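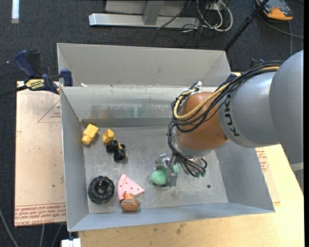 Toys in a grey metal bin.

Toron stacking bins – the steel ones

I've been selling storage out of this shop long enough to have strong feelings about bins, and the Toron is the one I keep at home. I have them in the garage, one under the stairs and one full of dog towels by the back door. My sister has them for the kids' toys and swears she'll never go back to plastic tubs (she went through a whole set of the Wastex ones in a single winter, lids and all).

So what do you get? A plain rectangular steel bin, powder coated, with a rolled rim so you don't slice your fingers picking it up. The bottom is flat and there's a little lip so the next one up sits snug. Comes in grey, or in a dark green that I order in every October when people start thinking about their sheds again.

Sizes

Small is 13 inches deep and fits most ordinary shelving. Large is the same height but a good bit longer, and it's the one for hockey gear, extension cords, firewood, that sort of thing. If you're not sure, measure your shelf first and ring me. I'd sooner have a chat than take a return!

Small: $102 for a set of four
Large: sold singly, price on the order form
Felt liner, either size: $12

Get the liner if the bin is going anywhere near a bedroom. Steel is noisy. Wooden blocks going into a bare bin at six in the morning is a sound I remember well from when my nephews stayed.

Things customers ask me

Will it rust? The coating holds up nicely, but if you scratch it down to the metal and leave it out in the rain, then yes, it will. Touch-up paint is $12 a tin, same colour match as the factory.

Do they stack with the old Plemusov bins? Sort of. The old ones will sit on top of a Toron but not the other way around – the rim is a hair too wide. Booker Nakamura wrote in to say he filed his down and it worked fine, but I can't promise you that.

Can I get a lid? Žukauskas makes a plywood one that drops into the small size. I've ordered a few and Godelieve Wouters has first dibs, so email me if you'd like to be next.

Shipping is by ground only, and large bins go one to a carton. Pickup at the shop is free, just come around to the side door and knock loudly.

Prices updated June 17, 2006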